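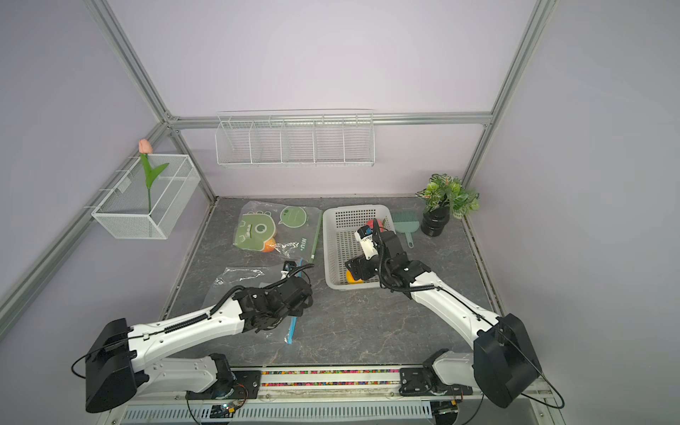

Trying to identify a Cold War stage play, and is the "true story" claim real?

I saw this at a small theater in Lurnville one September, must be well over 20 years back. Two acts, one set. A retired translator runs a boarding house and keeps telling the lodgers she once carried microfilm over the border inside a loaf of bread. In the second act a man turns up with a suitcase and says he was the border guard who let her through. I think the title had "Crossing" in it. The program said it was based on true events, which I doubted then and doubt more now. Does anyone know the title, and did any of it happen?
plulitz94

Sounds like "The Bread Crossing" by Dambrauskienė. I have the acting edition, 94 pages, and the guard with the suitcase comes in right after the interval. Check one thing before you take my word for it: does the landlady burn a letter at the end? In mine she does. There's another play going around with a very similar setup where she keeps it, and people mix them up all the time.

As for "true events," I'd want to see one. The author's note gives no names, no year and no border. It says the story was "told to me by one who was there." Anybody can write that. The first edition was 1000 copies and the phrase isn't on the cover of mine, only on the later reprint, so I suspect somebody in marketing liked the sound of it.

I also don't think it's that good. The guard is a fine part for an older actor, but he explains himself for most of a scene and by then you've guessed it.
rowfbalcony

I thought it was a movie?? My aunt had it on tape. Could be a different one, there was a train in it.
Cliltix

No train in the play. It never leaves the kitchen.
rowfbalcony

She does burn the letter, in a saucepan, and the theater stank of it for the rest of the act. So that's the one, thank you. Still not buying the microfilm. How do you get it into a loaf without cooking it?
plulitz94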